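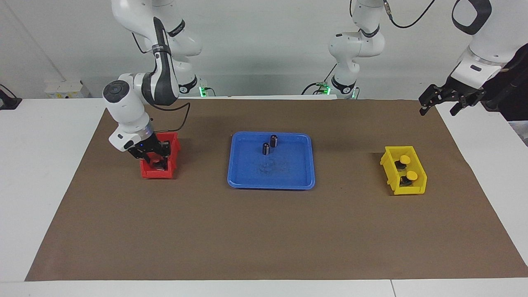

A robotic arm reaches into a red bin on a work surface.

Vilusley Institute opens its winter language school

Jun 14, 2025

The winter language school opened this morning at the Vilusley Institute, with 163 students enrolled across the beginner and intermediate streams.

The school is run by the institute's Department of Modern Languages together with the Fanard Cultural Centre, which is supplying most of the teaching staff. Classes run for 2 weeks and cover conversation, reading and basic translation. Advanced students can also sit in on evening seminars on subtitling and community interpreting.

The opening was held in the main hall. First-year students read poems in the languages they have been studying since February, and the institute choir sang folk songs from the centre's own collection. A light lunch followed in the courtyard.

An exhibition of children's books in translation is on display in the library foyer while the school is running. The books were lent by Sisay Press and may be read on site but not borrowed. Visitors who are not enrolled are welcome during library hours and should sign in at the front desk.

The department said applications were up on last winter, when the school was held at the smaller Tomon campus. It received 746 applications this time and has kept a waiting list for the conversation groups. Students who can't take up their place are asked to tell the enrolment office as early as possible.

Certificates will be presented at a closing evening in the main hall, where the beginner classes will perform short plays. Families and friends may attend. Entry is free, but seats need to be booked through the institute's website.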